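Walk-round before the Voyle runs, Nov 14, 2024 – filled in by Gwilym Lougher

I've kept to the usual order so it can be laid next to the sheet from March, but I've let myself write more under each line this time, as two of you told me the last one was all ticks and no help (fair enough!). Voyle is the study where we train the arm's policy wholly in simulation and then ask it to work from an overhead view on the real bench, and the question we keep circling is how much the shadows matter. So this sheet covers both halves: the real cell, where people can get hurt, and the simulated one, where the worst that can happen is a wasted week.

Marks: **OK**, **OK with comment**, **Fix first**, **N/A**

## Part A – The real cell

- [x] **A1. Emergency stop reachable from both operator positions** – OK
 Pressed from each side with the arm moving slowly, and it held both times. Please do press it yourselves at the start of your shift, even if you watched me do it in the morning.

- [x] **A2. Stop cable clear of the walkway** – OK with comment
 It had crept out from under its cover near the door again. I've tucked it back and put down fresh tape, but a proper cover with a bit of weight to it would be kinder to everyone's ankles. I've asked for one.

- [x] **A3. Speed limit set and locked for learned policies** – OK
 The limit lives in the Comari controller and not in our own code, so a policy can ask for whatever it likes and won't get it. I checked by sending a silly command on purpose, with the gripper well up and the door shut. It was refused, and the refusal was in the log.

- [ ] **A4. Door switch stops the arm** – Fix first
 Worked at the first try and the second, then was slow on the third, long enough that I noticed it. I'm not happy calling that a pass. No runs with the arm powered until the switch has been changed and I, or whoever is covering for me, has signed this line.

- [x] **A5. Gripper pads secure, nothing trapped in the fingers** – OK
 New pads fitted last week. They're a shade grippier than the old set, so expect small things to come up with the arm for a moment when it lets go. Lovely for grasping, less lovely for placing.

- [x] **A6. Bench lights** – OK with comment
 All lit. One of them hums, and I've written that down here mostly so that I can stop hearing it.

- [ ] **A7. First aid box** – Fix first
 Short of plasters. I'll bring some in myself, it's no trouble.

## Part B – The simulated cell

I know it feels odd to have a safety sheet for something that is only pictures, but a policy that has learned the wrong thing in there comes out here and swings a real arm, and I'd like us to catch it at the cheap end.

- [x] **B1. Joint limits match the real arm** – OK
 Compared line by line with the Comari settings. One limit on the wrist was looser in simulation than in life and has been brought in.

- [x] **B2. Collision shapes switched on for everything near the table** – OK
 Someone had turned off one of the boxes to make things run faster. I do understand the temptation, but the arm then learns that it can pass through it, and I'd sooner wait a little longer for the results.

- [x] **B3. Overhead view shows shadows from parts outside the view** – OK with comment
 This is the heart of the method, so forgive me for going on. We have two training sets, one rendered by Mirum with full cast shadows and one with the shadows taken out, 500 scenes in each and otherwise alike. I paged through a good handful of the Mirum set, and the arm's shadow is there on the table even when the arm is not. The edges are soft, as they should be under our lights.

- [x] **B4. Shadow falls on the correct side for the light position** – OK with comment
 Right in all the scenes I opened bar one, where the lamp had been left at its starting place. That scene has been rendered again.

- [ ] **B5. Policy stops when the view is blank** – Fix first
 I fed it an all-black view and it carried on reaching for over a second before it gave up. In simulation that's only comical. Sidus, our watchdog, should catch it sooner, and the wait needs to be shortened before anything goes across to the bench.

- [x] **B6. Random seeds written down** – OK
 All there, in the run book, in handwriting I could read.

## Part C – Results so far, as far as they bear on safety

With the shadow-trained policy the real arm came down cleanly on the target in 13 of 16 tries, and the misses were all short of it – the gentler way to miss. The policy trained without shadows was more of a worry, as it now and then shied away from its own shadow on the bench and moved off sideways. Until we understand that better, please keep the no-shadow policy at the lowest speed and stay outside the door line while it runs.

Signed off for simulation work only. The bench stays off until A4 and B5 are done. Kettle's on if anyone wants to argue.

G. Lougher

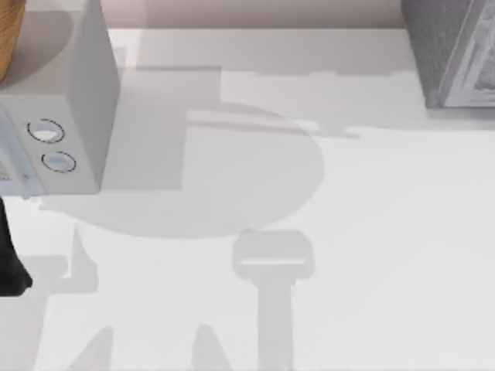
*Item B3: simulated tabletop from overhead, with the gripper's shadow reaching up from the bottom edge.*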